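Search this site
Search
Print | E-mail this item
Share (15) | Comments (4)

Equipment budget: where we are, what to send me

Quick one before the May round closes. Numbers due to me Thursday, end of day. Not Friday morning. Niilo Pesonen is signing off on the whole sheet in one go this time and wants no late rows.

Arms first. Donthorpe gets its second two-arm station, that part is settled. Erkville still on the list but moved down, mostly on floor space. Villanueva asked for two and is getting one plus a spares kit. Sorry. Ask again next round and put hours of use in the request, it helps a lot.

Spares is the line everybody underbudgets. Last round we set aside 800 for cables and connectors across all sites and spent 1040. Most of the overrun was cables, plus one rush shipment that cost as much as the parts in the box. So new rule, each station carries its own cable line, and please order along with the other sites instead of one bag at a time. If you have a drawer of half-good connectors, sort it before you order more. Label the bad ones or bin them.

Home sites. These take more planning than the bench sites and the requests so far don't show it. Things to put a number against:

- transport both ways, incl. a return trip if the first day slips
- floor protection (stone floors scratch, and so do our bases)
- a second set of clamps
- insurance rider, ask Plukov for the current form
- setup time. Real setup time, with the furniture where the family keeps it

On that last point, several requests assume a cleared room. Don't. Budget for sofas that stay put and things piled on them, and if your reach estimate only works with the room empty then it is the wrong estimate. Measure to the back of the seat, not the front edge.
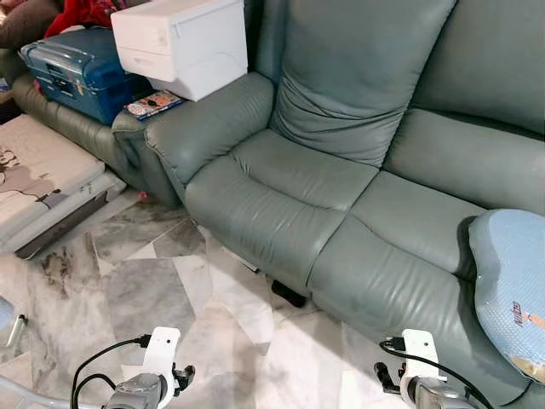

Both arms at the sofas, marble floor, storage case and bedding still out.

Leasing vs buying: we looked at it again. Leasing wins if a station sits idle more than 54 days a year, otherwise buy. Most of you are nowhere near that. Erkville might be, so send me your calendar pls and I'll run it both ways.

Grippers and finger pads are seperate this round, don't fold them into the arm price. One row each. Same for mounts.

Template is in the usual folder, use the new tab, the old one adds shipping twice. Questions by e-mail, I'm on the road until Thursday and wont be picking up the phone.

Print | E-mail this item
Share (15) | Comments (4)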